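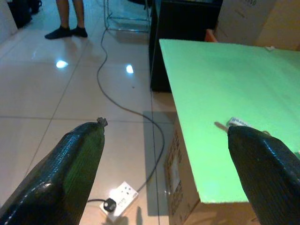 4.2 Does the colour of a work surface matter?

The belief that green is restful to the eyes is old, and it has had an easy life. It turns up in advice to clerks, in school furniture lists and in sales leaflets for sewing tables, nearly always without a source. When a source is given, it tends to be another leaflet. We began this part of the study expecting to find at least one careful trial behind the claim. We did not find one.

The report most often cited is the Rindthorpe survey, in which 300 bench workers were asked whether they preferred their new green tops to the old brown ones. Most did. The survey has since been quoted as evidence that green surfaces reduce tired eyes, a question it never put to anyone. The new tops were also larger and cleaner than the old ones, and they arrived in the same month as new lamps. Any of these changes might please a person who spends the day bent over small parts. Palamarchuk repeats the finding without mentioning the lamps.

The Clelasau trial is better, though not by as much as its admirers suggest. It recorded 1032 sorting tasks done by 106 people on green, white and grey surfaces. Errors were lowest on green. However, the parts were bare metal, and the white surface was glossy while the green one was matt. A shiny part on a shiny background is hard to see whatever the colour. The authors admit this in a footnote and then leave it out of their summary.

Part of the trouble is that "green" is used as if it named one thing. Surfaces sold under that word run from a dark bottle shade to a mint so pale that it would pass for off-white in poor light. Nor are the objects handled on them all alike: the small metallic piece at the near edge of the green board in Figure 3 has both silver and blue parts, and there is no reason to suppose that a background which suits one will suit the other.

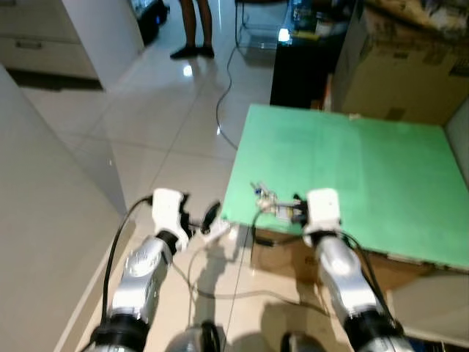
Contrast seems the more likely explanation, and it is a dull one. If a surface differs enough in lightness from whatever is placed on it, people find the object sooner and make fewer mistakes. Jillard found this with plain grey card in a small test of 6 shades, and saw no further gain when coloured card of matching lightness was used. The test was short and the sitters were all students, so we would not lean on it heavily either. It does at least separate the two things that the other studies mix together.

We therefore treat surface colour as unproven in the rest of this paper and report lightness and gloss instead. Antonina Levchenko, who read an early draft, objected that workers who like green should be allowed to have it. We agree. Liking a table top is a fair reason to buy it, but it tells us nothing about eyesight, and the two should be recorded in separate columns.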